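# About Hemell

Hemell hires out play equipment to nurseries, infant schools and holiday clubs. The stock is sand and water toys, building blocks, table mats and floor mats, supplied in numbered crates and collected at the end of the hire period. We do not sell new toys, and we do not hire to private households.

The firm works from a single building, put up in 1884 as a seed merchant's store. The ground floor is used for goods in, washing and drying. Checking and crate packing are done upstairs, along with the office. There is a goods lift between the two, rated for one loaded trolley.

## What we supply

The current catalogue has 143 lines, grouped into three ranges.

**Padilla** is the sand range: shovels, rakes, sieves, buckets and moulds. Shovels are the most requested item and are held in two grip patterns. The D-grip is closed all the way round and suits children who use the whole hand. The T-grip is a plain crossbar and is easier to hold with a mitten or glove on. Both patterns are available in mixed colours only. We do not make up single-colour sets, as the parts are matched on condition and not on shade.

**Plorkent** is the block range. It includes plain wooden cubes, half cubes, planks and arches, all without paint or varnish. Cubes are issued by weight. A crate may contain more than one size, and the packing slip gives the sizes.

**Cludix** is the mat range. Mats are used under sand trays, on tables and on floors. The pattern most schools ask for is the large block design in red, yellow, blue and white with thick black dividing lines. Staff use the panels for sorting work ("all the shovels on the white") and for marking out places at a shared table.

## Checking

Every item is looked at before it goes out and again when it comes back. Shovels are checked at three points: the leading edge of the scoop, the joint between scoop and shaft, and the grip. A nick on the leading edge can be trimmed if it is shallow. A crack at the joint means the shovel is withdrawn. Grips are checked for splits along the moulding line.

Cubes are checked for splinters and raised grain, and the corners are felt by hand. Those that need it are rubbed down with fine paper and returned to stock.

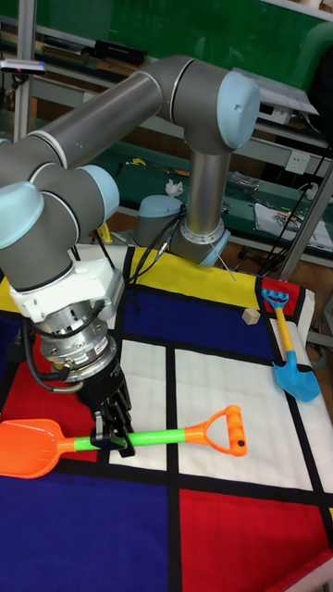
*Two shovels, one D-grip and one T-grip, with a small wooden cube on the block-pattern mat.*

Mats are laid flat for inspection and wiped on both faces. Edges that have begun to curl are weighted overnight. A mat that still will not lie flat is cut down for use as crate lining.

Withdrawn plastic is sorted by type and sent for recycling twice a year, the larger load going in November after the summer hires have been returned and checked.

## Hire terms in brief

- The standard hire period is 13 weeks. Extensions are possible if the crate is not already booked.
- Delivery and collection are included within 59 miles. Beyond that a carrier is used and the cost is quoted separately.
- Crates should be returned with the contents brushed free of sand. Washing is done by us.
- Ordinary wear is not charged for. Lost items are charged at the rate shown on the packing slip.
- Shovels with a T-grip should be packed head to tail, otherwise the lid does not close.

## Visits

Schools are welcome to see the stock before booking. Visits are by appointment on term-time mornings. Samples from all three ranges are kept upstairs and can be handled. Parking is in the rear yard, and the entrance is through the blue door beside the goods lift.

Page last revised 24 March 2024.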